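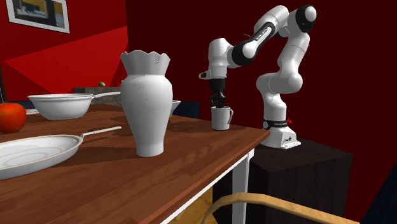
*Entorno simulado de cocina: la pinza del brazo, sobre una taza blanca situada cerca del borde de la mesa.*

Iason Vasilakis coordina en Bellham la guía interna de ensayos de manipulación, cuya segunda edición entró en vigor en julio. El documento establece qué debe acreditarse en simulación antes de autorizar una prueba con equipo físico. «La norma anterior pedía un vídeo satisfactorio», recuerda. «Un vídeo no permite conocer la tasa de fallos».

La nueva edición exige 60 ejecuciones por tarea, con posiciones iniciales sorteadas y semilla registrada. Los objetos próximos al borde de la mesa reciben un apartado propio. «Es donde más discrepaban los evaluadores. Unos daban por válido el agarre si la taza no caía; otros exigían que no se desplazara antes del cierre de la pinza». El criterio vigente es el segundo.

Lech Tomaszewski, responsable de verificación en Karnmont, participó en la revisión externa y mantiene una reserva — la guía admite un único modelo de fricción por objeto. «Yo habría pedido tres, como mínimo para la loza», señala. Vasilakis reconoce la objeción y la remite a la próxima edición.

Ambos coinciden en la obligación de conservar los ensayos fallidos. De los 251 expedientes examinados durante la revisión, ocho carecían de ellos y fueron devueltos a sus autores.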